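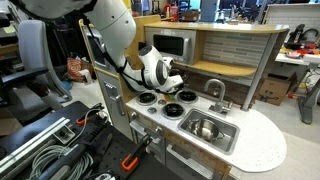
Pan at the hob, with the little pot in the sink.

The fault report was due before anyone went home, and I had got as far as the date, 4 March 2024, and the word "Perneck", which was the name of our lab and also of the hill it sat on. After that came a large empty box marked What Happened, and I must have looked at it for a good long while, because my tea grew a skin.

What happened was that Pan had stopped listening. We were on run 138, a perfectly dull one. Our operator had the headset on and a controller in each hand, and she was bringing the arm down towards the sink to fetch the pot, gently, the way you'd reach past a sleeping cat. She moved left. Pan moved left. She stopped, and Pan, who had followed her through 137 runs like a well-brought-up child, went on going.

It wasn't fast, I want to be fair about that. It leaned on the play kitchen with a sort of patient interest, and the whole unit began to creep across the floor with its cupboards rattling. She said "That isn't me," quite calmly, and held both her hands up in the air so that we could all see it wasn't.
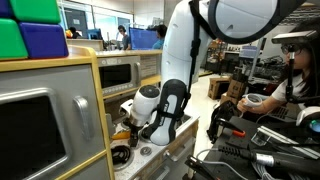 I had always supposed I'd be quick in an emergency. My grandmother was (she once put out a chip pan with a wet tea towel and carried on with her story) and I thought it ran in the family. But I stood there with my hand a few inches from the stop button and watched that toy kitchen slide, thinking how sorry I'd be if the tap got bent. Then somebody shouted, and I hit the button so hard I bruised my palm, and everything went wonderfully quiet.

The log showed it plainly enough once we'd found the place. At line 559 the link from the headset had dropped, and Pan, hearing nothing new, had kept hold of the last thing it was told. The Plorex controller was meant to give up waiting after 30 milliseconds. Ours had been set to 2,000, back in September, when the network was bad and we were all sick of it stopping every few minutes. The change had initials next to it, and they were mine.

I wrote that down in the box, initials and all. It took up less room than I'd expected. Our operator read it over my shoulder with her coat already on, and pointed out that I had spelt "received" wrong, and asked whether I wanted a lift down to the Skonotis road.

I said I'd just put the number back first, and she sat down again and waited while I did.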